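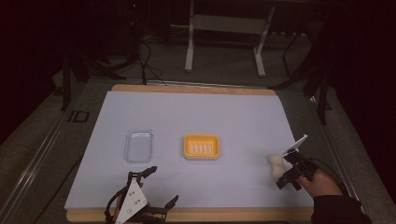 Clalach Allotment and Garden Association
Minutes of the ordinary members' meeting
Held in the upper room at Grornis Hall, Saturday, December 31, 2022, at 10.30 in the morning

The chair opened the meeting and thanked the members for coming on the last day of the year. Apologies were received from the plot holders of the lower field, who were occupied with the fallen fence.

1. Minutes of the previous meeting
The minutes were read and accepted with one correction. Under "Paths", the word "gravel" should be "bark". The secretary will change it in the book.

2. Water supply
The new water bill from Wernari has arrived and it is 207 pounds. This is higher than the bill before, and several members asked for the reason. The secretary explained that the tap beside the compost bays was dripping during the whole of autumn and it was reported late. The tap has now a new washer. One member proposed that each tap should be closed with a key in winter. Another member was against it, as she keeps hens and needs water every day. After a discussion it was agreed to close all the taps except the one at the gate, from the coming week until the end of February.

It was also asked if the association can collect rain from the roof of the tool shed. The gutter on the north side is in good condition, the other one is not. A price for a new gutter will be asked.

3. Accounts
The balance in the bank is 3,418 pounds. All rents are paid, with the exception of two plots where the holders have moved away and did not leave an address. The meeting agreed to write one more time by e-mail and after that to offer these plots to the waiting list.

A member wished to know why the insurance is shown in two places in the accounts. The answer is that the shed and the public liability are paid on different dates. The member was satisfied but asked that it is written more clearly next year.

4. Fence of the lower field
The wind brought down the fence between the lower field and the Hwang nursery. The nursery says that the fence belongs to the association. The old plan of the site shows the line of the fence but does not say who must repair it. We have one offer for the work, 2,013 pounds with the posts included. Many members found this too much. It was decided to ask for a second offer, and to speak with the nursery again about sharing the cost – in a friendly way, as they let us use their turning place for the manure delivery.

Until the repair is done, members are asked not to walk through the gap. The orange netting should stay where it is.

5. Compost bays
There was again cooked food in bay 6 and there are signs of rats. A new notice will be put up, with larger letters. One member offered to turn the bays if somebody lends a good fork. Diseased tomato plants and onion with white rot must be taken home and not put in any bay.

6. Seed order
The list for the common seed order is on the board inside the shed. It closes in the middle of February. Potatoes are ordered by the half sack only. The broad beans of last season came up poorly on most plots and it was agreed to try another variety.

7. Any other business
The lock on the main gate is stiff. Please use graphite and no oil.
A green wheelbarrow is missing from behind the shed. If a member has borrowed it, please bring it back.
Bonfires: the rule is not changed. Only after dusk, and not when the wind goes towards the houses.

The date of the next meeting will be put on the board. The meeting was closed at 12.05.

6 shares
0 comments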